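Werkbuch Trellow, Greifplatz hinten
März, Eintrag Nachmittag

Stand: Abräumen und Decken, Teil eins. Also die Frage, die Yvonne Tindall seit Wochen in jede Runde wirft: kann die Maschine jetzt einen Kindertisch decken oder nicht. Meine Antwort heute: einen halben. Vielleicht.

Aufgabe wie abgesprochen. Teller mit Löffel und Gabel auf das grüne Tablett, Besteck bleibt im Teller liegen. Mehr nicht. Kein Stapeln, kein Abwischen, keine Becher. Pilkington wollte Becher dabei haben, hab ich gestrichen, erst muss das hier sitzen.

Vor dem Start kurz die Nullstellung geprüft. Finger offen, Sicht aufs Tablett ok. Die helle Stelle rechts auf der Platte hat mir im alten Datensatz schon mal eine falsche Kante gemacht, deshalb Schwelle hochgesetzt auf 32. Notiz an mich: den Wert endlich in die Konfig schreiben statt jedes Mal von Hand.
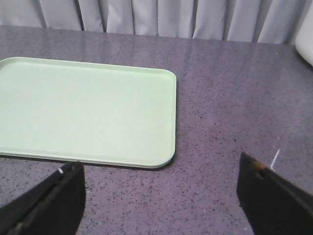

Greifpunkt am Tellerrand ist die eigentliche Arbeit. Der Rand ist flach, ein Finger muss innen rein, einer außen runter, und außen ist zwischen Rand und Tisch nicht viel Luft. Geht man zu tief, kratzt man über den Stein. Geht man zu hoch, kippt der Teller beim Anheben und das Besteck rutscht. Mensch macht das mit dem Daumen, ohne hinzugucken. Wir haben keinen Daumen.

Erster Block neun Versuche, davon vier sauber. Sauber heißt: Teller steht auf dem Tablett, Besteck liegt noch drin, nichts nachgefasst. Die restlichen aufgeteilt:
— zweimal Rand verfehlt, Finger zu weit links zu
— einmal angehoben und gleich wieder abgesetzt, Kraftgrenze zu nidrig
— einmal am Tablettrand hängengeblieben
— einmal Abbruch durch mich, sah nicht gut aus

Das mit dem Tablettrand ärgert mich. Der Rand ist niedrig, man denkt, das stört nicht. Stört doch. Der Planer behandelt das Tablett als glatte Fläche, die Lippe kommt im Modell gar nicht vor. Hatte ich im Februar schon mal aufgeschrieben und dann vergessen. Jetzt Freihöhe beim Überfahren um 9 mm angehoben. Kostet Zeit, egal. 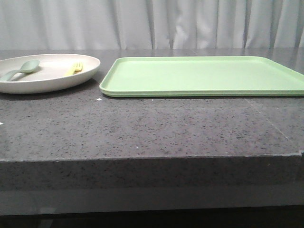 Teller mit Löffel und Gabel links, Tablett rechts daneben, noch leer.

Zur Beleuchtung: lassen wie es ist. Die Platte glänzt hinten beim Vorhang etwas, das reicht schon, um die Tiefenwerte dort wackeln zu lassen. Wer am Licht dreht, bitte hier eintragen. Letztes Mal hab ich eine Stunde einen Fehler gesucht, der eine Schreibtischlampe war.

Zweiter Block mit neuer Freihöhe, deutlich ruhiger. Gleiche Anfahrt, langsamer in der letzten Handbreit. Beim Absetzen lasse ich jetzt erst auf Kontakt runter und öffne dann, vorher war beides gleichzeitig und der Teller hat am Ende noch einen Hüpfer gemacht. Das kleine Besteck verzeiht so was nicht, besonders der Löffel, der wandert sofort an den Rand. 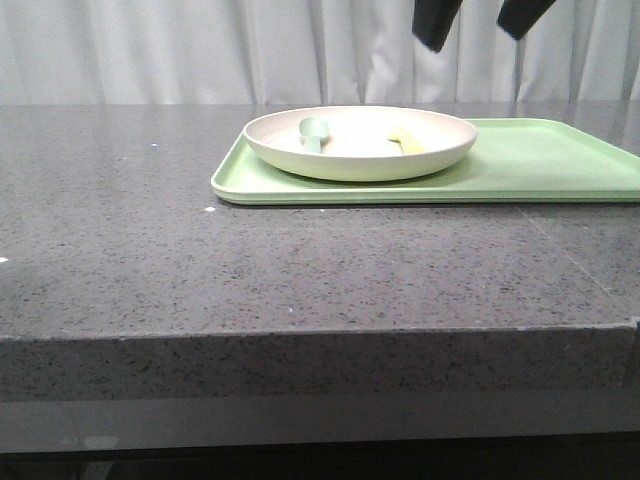
Ablageort streut noch. Für den Haushalt wäre mir das gleich, Hauptsache drauf. Für Bekville nicht, die wollen ihre Tabletts in der Kita-Küche ja danach weiterschieben, und wenn ein Teller über die Kante ragt, hängt er irgendwo fest. Also Zielpunkt enger fassen und nachher gegen beide Kameras prüfen. Am Handgelenk sieht vieles nach „passt schon“ aus, von der Seite dann nicht mehr, und umgekehrt. Mindestens ein Versuch lag für mich auf der Kippe, hab ihn als halb gezählt und dann doch rausgenommen. Halbe gibt es nicht.

Farben sind auch so ein Thema. Löffel grün, Tablett grün, Teller hell, Gabel blassgelb auf hellem Teller. Segmentierung macht aus der Gabel gern mal einen Klecks. Solange wir nur den Teller greifen, ist das wurscht. Sobald jemand das Besteck einzeln will (Yvonne will), wird es teuer. Trodo hat anscheinend ein besseres Maskenmodell, Anfrage läuft, Antwort steht aus.
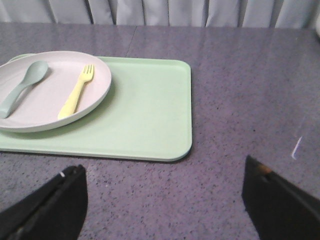

Gesamtlauf im Protokoll jetzt bei 1,409, Komma ist der Tausenderpunkt vom Exportskript, nicht wundern. Steht seit Ewigkeiten auf der Liste. Alle Durchgänge, alle Aufgaben, auch die Wäscheklammern von damals.

Zur Grundfrage noch, weil Yvonne es schriftlich will: Haushalt ja, wenn man der Maschine den Tisch hinlegt wie auf dem Übungsplatz und selber daneben steht. In einer Küche, in der jemand den Teller irgendwo hinstellt und dann weggeht, nein. Noch nicht. Ich brauch für die ganze Sache zwei Sekunden mit einer Hand. Werkstatt seh ich da näher dran, da liegen Teile wenigstens meistens da, wo sie gestern lagen.

Offen:
— Tablettlippe ins Kollisionsmodell
— Kraftgrenze dokumentiern
— Zielpunkt enger, dann Block drei
— Pilkington wegen Becher vertrösten
— Schwelle in die Konfig!!

Block drei nach 16 Uhr, vorher Finger nachziehen, der linke hatte Spiel.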